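Garnetti Prize for Translated Fiction Names Longlist for Its New Season

Friday, August 31, 2018 - The Garnetti Prize for Translated Fiction today announced the longlist for its next award, with novels from independent and large publishers in the running. The prize is given each year to a novel published in English translation, and the money is split evenly between author and translator.

The judges read 383 submitted titles over the spring and summer. Entries closed in April, and the panel met four times before agreeing on the list.

Three first novels are on it. Among the longlisted books are "The Salt Ledger" by Hervé Joly, a family story set in a fishing town, and "Low Water" by Raphaël Lefèvre, a crime novel told by a retired ferry pilot. Both are published by Torvik. Rokau, a small press that puts out only a handful of books a year, is on the list for the first time with "A House for Winter" by Benoît Lacroix.

"We had long arguments over several of these books, and I expect we'll have more," said Anjana Dissanayake, chair of the judges. "Some of them are quiet and some are very funny. One I read twice in a weekend. I would hand any of them to a friend who says they don't read translations."
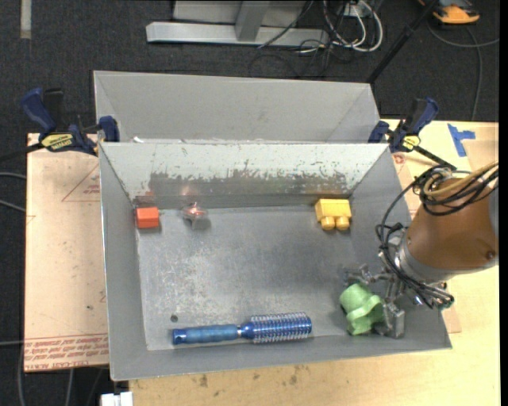

Two gray metal bins, the front one holding a few small objects.

Readers can take part again this year through the Garnetti Reading Groups program. Groups that sign up will receive a set of longlisted novels, discussion notes written by the translators, and a ballot for the Readers' Choice award. Last year 1,159 readers voted. The Readers' Choice result does not affect the judges' decision and is announced on the same evening.

Library groups, bookstore groups and private book clubs may all apply, and there is no fee. Places are limited to 90 groups. Those that took part last year need to register again, as places do not carry over.

"The translator's name goes on the cover of every book we list - that has been a rule from the start," said Aurélien Deschamps, director of the prize. "This year we only had to write to one publisher to remind them."

The shortlist will be published in the fall, followed by a series of evening readings with the shortlisted authors and translators. Tickets for the readings will go on sale when the shortlist is out.

About the Garnetti Prize
The Garnetti Prize for Translated Fiction is open to novels first published in any language other than English. Self-published translations are eligible. The prize is sponsored by Nidel, a maker of paper and bookbinding supplies.

Review copies and author interviews are available on request from the prize's press office.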